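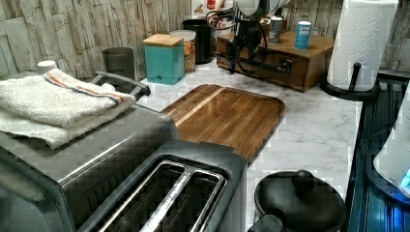 Is a toaster oven really cheaper than a full oven?

Page 1 of 4

olby_dale
My power bill went up again in May and every article says the same thing: quit using the big oven, buy a countertop one, pay it off in a year. I don't buy it. Has anyone here put a meter on theirs, or are we all repeating the same article?

kitchen_mazza
I metered mine for 16 days. It saved money on toast and small trays. A whole chicken took so much longer that the gap nearly closed.

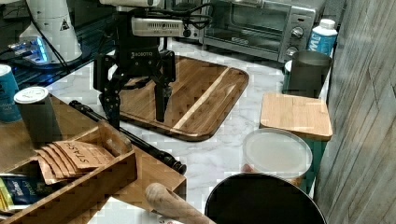

Striped board, toaster oven behind it.

tcormier
16 days of whose cooking, though? You'd need the same meals in both ovens. Otherwise you measured what you felt like eating.

kitchen_mazza
Fine, but it's more than the article did.
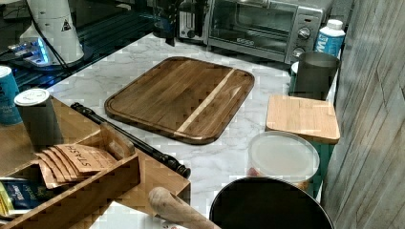

Shirley Wong
Moderator

Moving this out of Appliance Deals. My view hasn't changed: if you cook for one or two, the small oven probably wins. If you cook for five, you'll run it twice and lose. The "pays for itself" line depends on what you paid. Mine was 40 dollars used. A new one at 113 is a different sum.

olby_dale
That I can believe. Nobody selling them mentions batch size.

darlene_m
Disagree with Shirley. There are five of us and I hardly touch the big oven in summer. It heats the whole house and then the AC has to fight it. Put that on your meter.

tcormier
Do you have a number for the AC part?

darlene_m
No. I have a kitchen I can stand in.
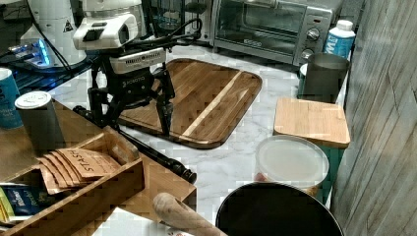

Reply 9

umik_trevor
Preheating is where the big oven loses, and half the recipes that call for it don't need it. Try starting a casserole cold before you spend anything.

olby_dale
Will try it with lasagna. Not expecting much.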